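3.2 Storage conditions and the onset of staling

Loaves for the storage trial were baked at the Nernport site from a single batch of Sorley flour and cooled on open racks for 2 hours before bagging. Half of the loaves went into the standard Jistex film and half into waxed paper. Each group was then divided between a cupboard at room temperature, a domestic refrigerator and a chest freezer. Crumb firmness was measured on the centre slices only, as the end slices dry at a different rate and had given scattered readings in the December pilot.

Firmness rose fastest in the refrigerated loaves, whichever wrapping was used. After 8 days the waxed paper group in the cupboard could no longer be compressed without cracking, and its readings were left out of the model. The film group in the cupboard stayed within range but showed mould at the heel of several loaves. 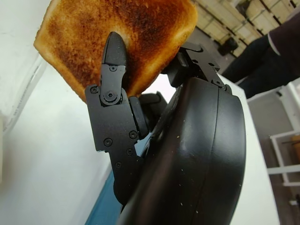 Why does bread go stale faster in a refrigerator than in a cupboard?
Starch that gelatinised in the oven recrystallises as the loaf ages, and this change is quickest at temperatures a little above freezing. The crumb becomes firm even where very little water has been lost.

Part of the firming can be undone by heat. Gentle warming to 60 °C melts much of the recrystallised amylopectin, and the crumb softens for a short time before firming again on cooling. Toasting goes a good deal further – the surface is dried and browned while the inner crumb passes through the softening range – and so the two effects have to be kept apart in any sensory work. We followed the Fourie scoring sheet, which asks for surface crispness and inner softness as separate items, each on a scale from 0 to 100. Panel members scored slices from all storage groups without being told which was which.

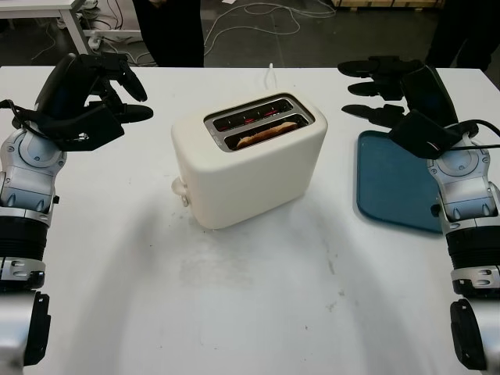 Figure 4. Slice in the front slot of a two-slot toaster, elements glowing.

Scores for surface crispness did not differ between the storage groups. Inner softness did, with frozen loaves scoring nearly as high as fresh ones and refrigerated loaves clearly lower. The type of wrapping had a small effect in the cupboard groups and none in the freezer. We had expected the drier waxed paper loaves to brown sooner, but the colour readings gave only weak support for this, and slice thickness explained more of the spread than storage did. 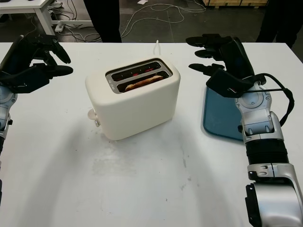
How should sliced bread be stored if it is to be eaten as toast?
Freezing it on the day of baking, in a closed bag, kept the crumb closest to that of a fresh loaf in this trial. Room temperature was the next best choice for short storage.

The freezer results apply to white tin loaves only. Loaves with added fat or rye flour firm at different rates and are dealt with in Section 3.3.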